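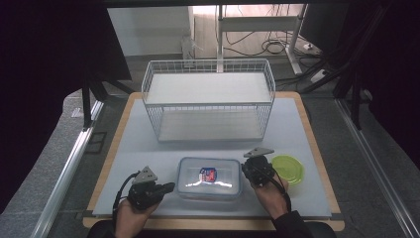
A reader wrote in to say that the question was settled years ago: a dishwasher is a robot, a washing machine is a robot, and anyone still waiting for a household machine has three of them plugged in already. The point is fair as far as it goes. A dishwasher does one chore inside a sealed box, and a person does the loading, the unloading and the putting away. My argument concerns the putting away.

Take the storage container with a lid, of the sort most kitchens own too many of. Matching a lid to its base, pressing it down at the corners and setting the closed box on a rack takes an adult a few seconds. For a machine it is at least 5 separate problems. It must find a transparent object under a ceiling light. It must decide which way up the lid is. It must grip a thin rim without flexing it, line up two edges it may be covering with its own fingers, and apply enough force to close the seal without pushing the whole thing across the table.

Depth cameras still do poorly on clear plastic. The projected light passes through or bounces off at an angle, and the wall of the box goes missing from the depth data. Ordinary colour cameras do better, provided there has been enough practice on similar items. Practice at present means people doing the chore by hand, many times over, with the same type of gripper the machine will use.

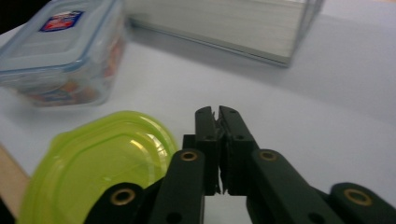
The choice of a two-fingered gripper matters more than the software people like to admit. Parallel jaws are cheap, strong and easy to model. They are also a poor match for a snap-on lid, where a person uses the heel of the hand and a thumb at the same moment. Two such grippers working together can do it, but one must hold while the other presses, and a small error in the first becomes a large one in the second.

The makers publish figures, which should be read with care. Wumitz reported in January that its kitchen system closed 69 lids out of a run of attempts whose total it did not state. Setex was more open: 3037 attempts across 11 container types, with results broken down by type. The round lids did well. The rectangular ones did badly, and clear rectangular ones did worst. I trust the Setex numbers more for being less flattering.

On the shop floor the position is different, and the two cases should be kept apart. Rurkik sells a packing cell that closes lids all day with a dull reliability no person could match. Every box arrives in the same pose, from the same mould, under the same lamp. The difficulty has been moved upstream to the conveyor and the fixtures, and the customer pays for those as well.

A house has no fixtures. Boxes are stacked inside other boxes, lids warp, and the rack is where somebody last left it. Until a machine can meet that disorder without a person setting the table for it first, I would not describe it as doing the chore. I would describe it as doing a step.

So my answer for this year is no for the home, and yes for the shop floor - at a price, with the surroundings built to suit. I would change the first answer on modest evidence. Show me a kitchen the machine has not met before, a drawer of mixed lids, and a published failure rate.

14 comments | 69 shares

Related items
The packing cell and its hidden costs
Mahama's folding machine, one year on
Why clear plastic defeats depth cameras
How to read a success rate

Contact | Copyright December 2022 | Back to top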